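Ticket: Recorder drops the tail end of demonstrations on block-pushing station
Project: Tondari
Opened by: Lotte Timmermans
Assigned to: Geert Postma
Status: Closed, with a follow-up
Opened: January 2019

Lotte Timmermans wrote:

Hi Geert! So I've been going through the pushing demos we collected for Tondari and I think we've got a problem with the recorder. A whole bunch of episodes just stop before the push is done. The instruction says something like "push the blue cube toward the green star," the finger gets going nicely, and then the file ends with the cube still on its way. I thought at first that people were hitting the pedal too early (I've done that myself, plenty) but I ran a few on my own and was super careful with my foot and it still happened.

We've got 903 episodes in the folder right now and I really don't want to open them all by hand. Is there a quick way to see which ones are short?

What I've tried so far:
- restarted the recorder, no change
- swapped the pedal for the spare one from the Hoten station, no change
- recorded to the local disk instead of the share, and this one looked better, but I only did a couple so don't hold me to it

Geert Postma wrote:

Thanks, the local disk thing is a good clue. Can you send me the recorder log for one bad episode and one good one? Also, are you on the new Jadudine build or the old one? The new one writes the camera images and the arm positions in separate threads, and I have a bad feeling about that.

For the short ones, compare the last timestamp in the positions file with the last one in the image file. If they don't match, it's one of the bad ones.

Lotte Timmermans wrote:

New build, I updated it when I set up the bigger board. Logs are attached. I wrote a little script for the timestamps and wow, okay, it's very clear. On the bad ones the arm positions run all the way to the end of the push and the images quit 2 seconds early. So the motion is all there, we just don't have the pictures to go with it. That's almost worse, because the training loader doesn't complain! It just pads with the last image it has, and the model gets to learn that the finger can keep moving while the world stands still.

I've moved everything the script flagged into a folder called "short_tail" and taken it out of the training list. Nothing is deleted.

Geert Postma wrote:

Found it, I think. When you press the pedal to stop, the recorder closes the image file right away, even if there are still images waiting in the queue. On the local disk the queue is nearly empty so you don't notice. On the share it gets backed up and everything in it is lost. I've put a fix on the branch that waits for the queue to empty before closing. There's a "saving" light in the corner of the operator window now. Please don't reset the blocks until it goes off.

Can you run a small batch on the share and let me know?

Lotte Timmermans wrote:

Got the branch installed, and the light is great by the way, I wish we'd had that from the start. I'm doing this batch with the full mix of colors and shapes so it looks like the real collection and doesn't just test one easy push.
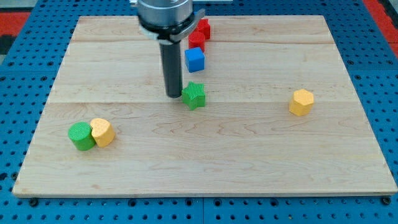
I did 5 episodes to the share with long pushes all the way across the board, and then I did 2 more where I hit the pedal the instant I finished, just to be mean to it. Timestamps match on every one of them. I watched them all the way through too and the last image shows the blocks where I left them, so I'm happy.

One small thing I ran into while I was at it. If you start the next episode while the saving light is still on, the instruction text from the old episode gets carried over to the new one. It's easy to miss if you're going fast and you've got a rhythm going (you know how it gets after lunch). Could the pedal just be ignored until saving is done?

Geert Postma wrote:

Good catch, and yes, that's easy. I'd like to do it as its own ticket so I can merge this one today. I'll also make the loader throw an error when the image and position files have different end times. No more silent padding.

Lotte Timmermans wrote:

Perfect, new ticket is in. I'll let the Lambrechts folks know to update before they collect anything else, they're on the same build. The short_tail folder stays put for now. I want to see if we can trim the positions to match the images and save the episodes where the interesting part of the push came early. Closing this one, thank you!!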